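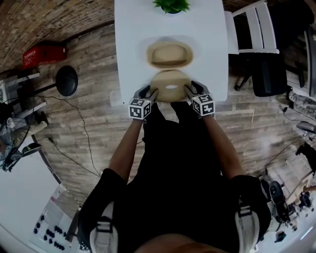
4. Fitting the Backpack and Hand Grippers

This section covers the wearable part of the Tipoki kit: the backpack, the overhead camera arm, and the two hand-held grippers with their marker cubes. Complete Section 3 (Printing and Assembling the Grippers) first. Allow one evening for a first fitting. After that, setup takes 10 minutes.

4.1 Before you start

You will need:

Backpack with battery and recorder installed
Two assembled grippers, left and right
Two marker cubes, one per gripper
Overhead camera arm with its clamp
2.5 mm hex key
Tape measure
Table with a plain, matte top
A few light household objects for practice

Caution: Keep the recorder switched off until step 7 of 4.3. Plugging in the camera with the recorder on can corrupt the settings file.

4.2 Mounting the marker cubes

1. Check the label inside each cube. L goes on the left gripper and R on the right. The patterns are different, and the tracking software will mirror your motion if they are swapped.

2. Slide the cube onto the post at the back of the gripper until it clicks.

3. Tighten the set screw with the hex key. Stop when the cube no longer turns by hand. The printed post will crack if you keep going.

4. Open and close the fingers several times. The cube must stay still while the fingers move.

5. Wipe the printed faces with a dry cloth. Do not use alcohol on them. It lifts the black toner on cubes made before the July revision.

Note: If you print your own patterns, use matte paper and print at full scale. "Fit to page" shrinks the squares and every distance will come out wrong.

4.3 Putting on the backpack

1. Loosen both shoulder straps fully.

2. Put the pack on and pull the straps down until it sits high on your back. It should not shift when you lean over the table.

3. Fit the camera arm into the socket on top of the pack and close the clamp.

4. Turn the camera so that it looks down past your head to your hands.

5. Route the camera cable along the arm and clip it in place. Leave a hand's width of slack at the joint.

6. Pick up the grippers and reach forward as if to lift something off the table. If a cable pulls, go back to step 5.

7. Set the grippers down and switch on the recorder. The light blinks amber, then stays green.

Caution: The pack and arm add height behind you. Check for lamps and open shelf doors before you turn around. Keep floor cables out of your walking path, or tape them down if you have to cross them.

4.4 Preparing the table

1. Place the table so you can stand at one end with room to step back.

2. Clear the area within reach. Objects at the far end may stay if they do not block your hands.

3. Turn off any lamp that leaves a bright patch on the tabletop. Glare on a cube face is the usual cause of lost tracking.

4. Set your practice object near the edge closest to you.

Soft or rounded objects are good for a first test. They show right away if one gripper is closing harder than the other.

4.5 Two-handed grip test

1. Hold one gripper in each hand with the fingers open.

2. Bring them in from both sides of the object.

3. Press inward evenly until the fingers rest against it.

4. Hold for a slow count of 10.

5. Lift a little, lower, and release both sides together.

6. Open the preview on your laptop and check the log. Both cubes should be listed as tracked for the whole hold.

If your sleeves fall over the cubes, roll them up or change to short sleeves.

4.6 Messages during the test

Code 119: One cube lost. Rotate your wrists outward a little so more of the cube faces the camera. If the code stays on, clean the faces and check the lighting.

Code 200: Test passed. Continue to Section 5.

Code 727: Left and right reversed. Check the labels as in 4.2, step 1.

Any other code: Switch off the recorder, unplug the camera, plug it back in, and repeat from 4.3, step 7.

4.7 Taking the kit off

1. Switch off the recorder and wait for the light to go out.

2. Lay the grippers on the table, cubes facing up.

3. Remove the camera arm before taking off the pack.

4. Put the battery on its charger, outside the pack.

Section revised Dec 26, 2023 by Ashton Whitelaw, Gostville workshop. Spare posts and set screws are in the drawer marked Tipoki.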